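Divavov Manipulation Stack - software working meeting
27 Jun 2023
Chair: Keyvan Fallahi
Minutes: Touran Jafarzadeh
Also attending: perception, controls and tooling leads; one Grewal integrator by phone

1. Minutes of the previous meeting
Accepted with one correction. The planner timeout belongs to the Drumuleck branch, not to main.

2. Perception: clear objects and low contrast
K. Fallahi reported on the segmentation node. With the wrist camera as the only input, the node still merges a clear panel with the white table under it. The right edge and rounded corner are usually found. The top edge is thin in the image and is often dropped, which leaves an open contour and no pose estimate. 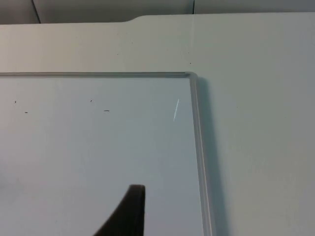
Fig. 1. Wrist view, clear panel on white table, finger over the panel.

Two changes were discussed. The first is to let the contour stage close a rectangle from one good edge and one corner, with a confidence penalty. The second is to lower the gradient threshold inside a band next to any strong edge. T. Jafarzadeh pointed out that a lower threshold will also promote small dark specks and glints to edge candidates, and asked for a minimum length filter before it goes in. Agreed to try the second change first, behind a config flag, default off.

The finger mask was raised again. It is currently a fixed polygon loaded at startup and does not follow the finger opening. Controls will publish finger position on the same clock as the image topic so that the mask can be computed per image.

3. Control: approach speed and time stamps
The velocity limit near the table stays as it is. The controller log shows command time stamps up to 14 ms ahead of the camera driver. Half of this is explained by the driver stamping on receipt. The remainder is not explained. The Grewal integrator will send the driver source for the buffer handling. No change to gains until the offset is understood.

4. Planning: stack and region tasks 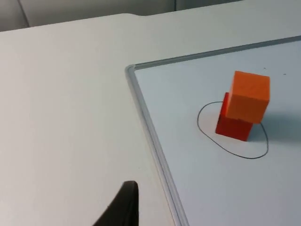
Fig. 2. Wrist view, two-cube stack and drawn region on whiteboard.

The goal checker in Adier takes a target region and a list of objects and returns pass or fail for each. It projects the object outline to the board plane, and this goes wrong once the object has height. In Fig. 2 the red cube stands on the board inside the loop, while the orange cube on top of it is offset and extends past the line as seen from this angle. A checker that works on image outlines alone would report the orange cube as outside. Agreed that region membership is to be decided from the base of the lowest object, and that upper objects inherit the result through the support relation. The support relation must tolerate an offset - the current test asks for aligned centers and is too strict.

Shadow across a marker line was discussed briefly. The line extractor uses one global threshold per image. Perception prefers a local threshold and will measure the cost before committing.

5. Tooling
The replay tool now loads a log of 1,000 images without running out of memory. Load time is around 220 seconds, most of it in decompression. T. Jafarzadeh proposed decoding on demand and keeping a small cache. Accepted. The replay tool and the live node still read separate config files, and this has caused at least one false bug report against the planner. They are to be merged.

Labels for region tasks will move from free text to a fixed schema. Old labels will not be converted until October.

6. Actions
K. Fallahi - edge band threshold with length filter, config flag.
K. Fallahi - local threshold timing on the line extractor.
Controls - publish finger position on the image clock.
Grewal - driver source, buffer handling.
T. Jafarzadeh - on-demand decode in replay, single config file.
Planning - base-of-stack rule and relaxed support test in Adier, with unit tests for offset stacks.

7. Any other business
Drumuleck branch to be rebased before the planner changes are merged. Open question on who owns the calibration script, carried over.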